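Front-of-House and Everything-Else Person Wanted at Nanano (Grurstead)

Posted 2023-10-19 by Padmavathi

Okay, so we're hiring again, and I said I'd write the ad myself this time, which is why it's long. Sorry! Get a cup of something and read it anyway.

Nanano is a small tea and soup place on the corner across from the old Karagiannis building in Grurstead. I opened it with Ermira Kolev, who does the soups and most of the worrying. We have 11 tables, one very slow dishwasher and a lot of regulars who'll learn your name before you learn theirs. Mutua Okoth has been running the floor for us and he's moving over to baking (he's good, wait till you try the cardamom rolls), so his old spot is open.

What's the job? You'd greet people, take orders, carry soup, pour tea and make change. You'd also answer the phone, and I'll warn you, most of the calls are people asking if the lentil is back. You'd wipe down tables between guests and again at closing — and I'm picky about that one, because tea dries into a ring if you leave it and then I see it all evening. We close at eight and you'd normally be out the door by half past.

It's 30 hours a week to start, spread over five shifts. Pay comes to $485 a week before taxes, plus your share of the tips, which we split evenly between floor and kitchen. You eat free on every shift. After your first 100 hours we sit down together and talk about a raise, and I mean an actual talk with a number in it.

You don't need restaurant experience. Milovan Ivanov came to us from a hardware store and he could handle a full room inside of a month. I do need you to be able to lift a stockpot with somebody on the other handle, stay on your feet for a whole shift, and be nice to a person who has sent back the same bowl twice. If you speak a second language, tell me which one. If you've got strong feelings about teapots, tell me that too.

Wiping down a table:
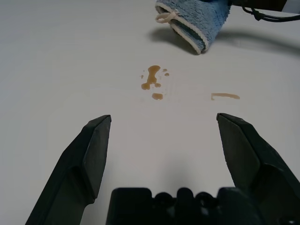
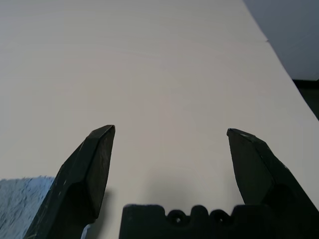
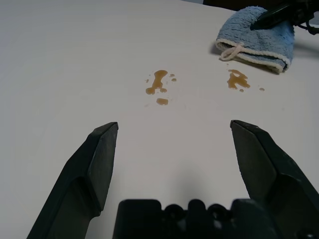
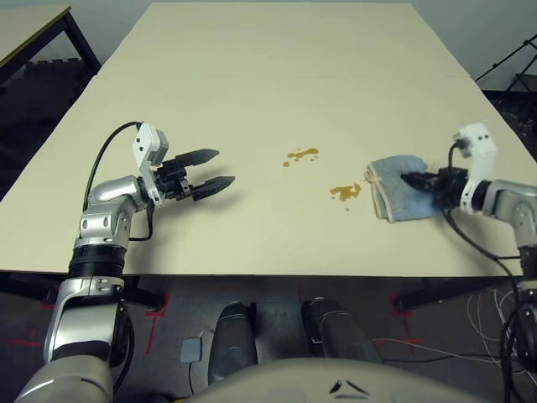
Tihomir Hodžić: Is the schedule set ahead of time, or does it change every week? I'd love to apply but I have night classes at Gresavine and I can't swap those around.

Good question, Tihomir, and I should've put it in the first version. The schedule goes up two weeks ahead and I try very hard to leave it alone after that. If you have classes, write down the nights you can't do and I'll build around them as long as you can give me both weekend lunches. Those are our big ones, and I can't bend much there.

A few other things people have asked me at the counter. Yes, you can have tattoos, piercings, green hair, whatever. Wear closed shoes with some grip. We give you two aprons and you wash them at home. There's a bus stop right outside, and parking on the side street is free after six (before that, good luck). You need to be 18 or over, mainly because the closing person locks up.

We close for one week every September and everybody who's been here six months gets paid for it.

To apply, come in between two and four in the afternoon, when it's quiet, and ask for me or Ermira. Bring a page about yourself. It can be handwritten, I don't care, and it doesn't have to be a real résumé. Put down where you've worked, if anywhere, when you could start, and one person I can call who isn't related to you. Then we'd ask you back for a paid trial shift, three hours, with soup at the end of it.

I'll keep the ad up until we've found somebody, so if you can still see it, come on in!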